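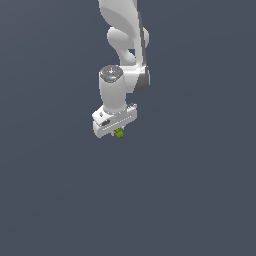
Interim Progress Report: Comparison of Gripper Designs for Small-Part Handling

Submitted to: Leclerc Fund for Applied Manufacturing
Submitted by: Lena Dudek, Project Lead, Nundorum Laboratory
Reporting period: through the end of February

1. Summary

The project compares two gripper designs for handling small parts of mixed shape. The first is a parallel gripper with short, stiff fingers, mounted on a white arm with a wide hand. The second is the Lerura adaptive gripper, which has longer fingers with soft pads. Work in this period was carried out in simulation, as set out in the approved plan. The simulation stage is complete for the parallel gripper and partly complete for the Lerura unit. Spending is within the approved budget.

2. Work Completed

The arm model was rebuilt at the start of the period after an error was found in the wrist joint limits. The earlier model allowed the wrist to turn further than the real joint permits, and the affected runs were discarded. All results in this report come from the corrected model.

The parallel gripper was then tested on 16 part shapes, including a small yellow-green blocky piece used as the reference part. In the current render set the arm hangs against a plain gray background with the reference part held under the hand. The table and bins are loaded separately for the placement trials.

A total of 1,702 grasp attempts were logged with the parallel gripper. Each attempt was scored on whether the part was lifted, whether it stayed in place during a standard arm movement, and how far it had shifted between the fingers when the movement ended. Scoring was automatic – a sample of the results was also reviewed by hand, and the scoring rule for thin parts was tightened after that review.

The Lerura gripper model was received later than planned. To date, 230 attempts have been logged with it, all on the reference part. This is too narrow a set to support a comparison, and no ranking of the two designs is offered at this stage.

3. Findings to Date

The parallel gripper performed well on parts with two flat, opposite faces. Most failures occurred on rounded parts, which tended to roll toward the fingertips as the hand closed. Lowering the closing speed reduced these failures but lengthened the cycle.

Approach angle had a greater effect than expected. Attempts made with the hand slightly tilted were less reliable than those made with the hand level, particularly for low parts. The Pruvwood controller corrects for tilt only at the start of the approach. The team has written a second correction step that runs just before the fingers close, and testing of this step has begun.

Contact between the short fingers and the part is often hidden by the hand in the main camera view. A lower side view has been added to the test setup for this reason. It will be used for all remaining trials with both grippers.

4. Changes to the Plan

Two changes are requested. The first is to move the start of physical trials back by 5 weeks, so that the Lerura gripper can be tested on the full set of shapes beforehand. The second is to drop the planned comparison of controllers and keep the Pruvwood unit throughout. The hours released would go to the tilt correction work described in Section 3. Neither change affects the total award.

5. Risks

The main risk is that finger friction in the model does not match the real pads. The Lerura pads are of greater concern, as the supplier's data covers new pads only. Bench measurements on worn pads are planned before the physical trials. Delivery of the mounting plate for the second gripper also remains open – a date has been requested from the machine shop.

6. Next Period

Complete the Lerura simulation trials on all part shapes.
Repeat the rounded-part trials with the second tilt correction step in place.
Measure pad friction and update both gripper models.
Submit the safety review for the physical test cell.

Trial logs and the revised arm model are available to Fund staff on request to the Project Lead.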